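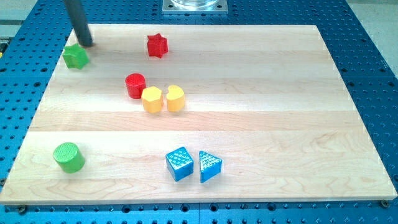

We're up to 800 episodes on the pushing set - so happy with how it's going! Stela asked for more starts with pieces close together, so we're mixing tight groups like the red cylinder with the yellow hexagon and heart in with loners like the green cylinder. Druruder logs both the same way.

Stela Sârbu wrote:
> Could Demenbridge record 6 more sessions before June? Our policy still gets stuck on clusters.

Yes, gladly! Four are already booked. Send me your worst starts and I'll set them up first.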